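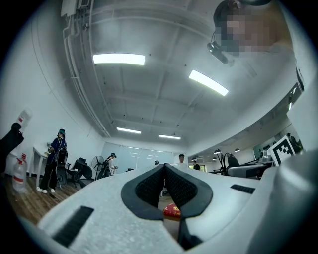

3 min read

The jaws kept reporting closed when they were still open. That was the fault, and the test lead at Govgate laughs about it now. "We had 2,348 grasps logged and we were so proud of them!" she says. "Then I replayed one and the numbers made no sense."

The trouble sat in the finger sensor on the Twal, the shop's hand-held gripper. After 60 minutes of steady use it drifted, and the software took the drift for a firm grip. In October a tool squeezed harder than it should have and pinched a colleague's thumb (a bruise, no more).

"I stopped everything that afternoon," she says. "And then it got really fun, because we had to find it."

Finding it took 3 weeks. The team now zeroes the sensor before every run, and a hard force limit cuts the motor whatever the software believes. She wants the same limit on the Zostum next.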